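Marketing proposal came back with a monthly retainer. Is this normal?

Haruna Shimada
I run a small supply company in Forden with 10 employees. In June we paid a consultant from Bedholm to look over our marketing. The report was good. It came with a proposal to rewrite the website, set up a customer database and send out a regular email to old customers.

The part I'm stuck on is the price. They want a monthly retainer for the whole thing with no end date. I asked for a price per job and was told they don't work that way. We have 29 regular accounts and most new ones come from word of mouth. Do I sign, or take the report and find someone else to do the work?

Daichi Kawaguchi
Check who owns the report first. If you paid for it and the contract doesn't say otherwise, you can probably hand it to anyone, but read the wording.

Then split the proposal into work that ends and work that doesn't. A website rewrite ends. So does setting up a database. Ask for a fixed price on both, with dates. The email is ongoing, so a monthly fee makes sense there — just get a notice period in writing. I would not go over 5 weeks. If they still refuse, get two other quotes using the same list of tasks.

Also ask what they will report to you each month. Ours sent website visits for a year and never mentioned how many people asked for a quote. We changed firms after that.

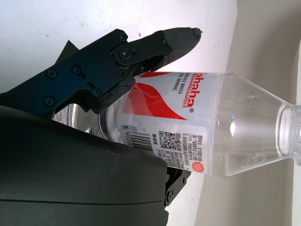 Gripper holding a clear plastic water bottle

morikawa55
retainers are fine if you like the people. we pay one and dont think about it much

Prendska Print & Sign
Agree with Daichi on splitting it up. With 29 accounts I would start by calling them and asking how they found you. It costs you a couple of afternoons, and you may drop half of the proposal once you have the answers. Do the database before the email — you need a clean list to send to.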